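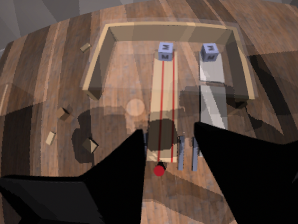
Geum-ok Won wrote in that the carryover cap in my June post was wrong: at Peltero, unused leave lapses after 3 months, with no payout. Fair point. I had described the Clilline policy, which allows 4 days to carry over and pays out the rest.

The two systems also count differently. Peltero accrues leave by pay period – Clilline grants it all on day one. An employee who quits early under the second plan may owe days back. Check the handbook for the word "advanced" before you book anything.

I have corrected the table in the June post.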